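Rodar Office Services
2025-11-07
Today we are sharing the results of our October review of paper waste and recycling in shared offices. The main points are in the posts that follow. 1/11

The review covered 729 desks across the buildings we manage. Tenants received no advance notice of the collection days, and no individual or company is identified in the results. 2/11

In total, 2762 kilograms of paper and card went into the blue bins in October. A further 2189 kilograms of paper was found in general waste. Most of that second figure could have been recycled. 3/11

Packing paper is the largest single item we find in the wrong bin. Plain brown kraft paper is accepted in all of our buildings, crumpled or flat. Please remove tape and labels first. 4/11
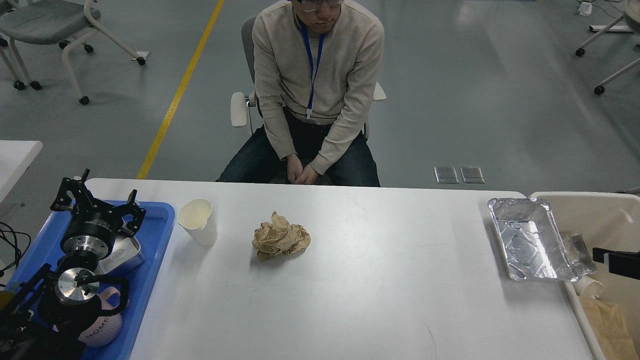 Brown kraft paper and a paper cup on a white table.

Paper cups are a separate matter. Many have a thin plastic lining, and our current paper contractor, Savchuk, does not accept them. Cups go in the slotted bins next to the kitchen sinks – lids off, liquids poured away. 5/11

Several tenants asked whether one cup in a paper bin spoils the whole load. It does not. A cup with coffee left in it may, however, soak the sheets beneath it, and wet paper is turned away at the sorting line. 6/11

Shredded paper must be placed in a tied clear bag. Loose shreds fall through the sorting screens and are lost. Staples may stay in. Binder clips and plastic covers should come out. 7/11

Two tenants, Sindimico and Flostasa, took part in a trial without bins under desks. Staff carried their waste to one shared point on each floor. Paper found in general waste on those floors fell by 400 kilograms compared with the month before. 8/11

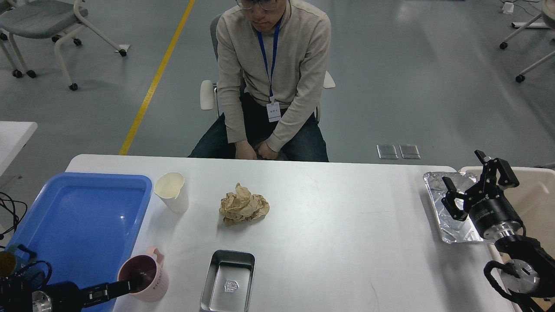 Kraft paper and a paper cup, with a blue plastic tray to the left.

Fouad Azar, our head of building services, presented the trial results to tenant representatives this week. Concerns were raised about walking distance on the larger floors, and a second shared point will be added on any floor with more than one kitchen. 9/11

The trial remains optional. Tenants who wish to join should write to Joonas Pitkänen in the tenant relations office, giving the floor number and the name of a contact person. Desk bins will be collected and stored at no charge. 10/11

Printed bin guides are available at every reception desk. The full review, including figures for each building, can be requested from the same office. Questions left under this thread will be answered during business hours. 11/11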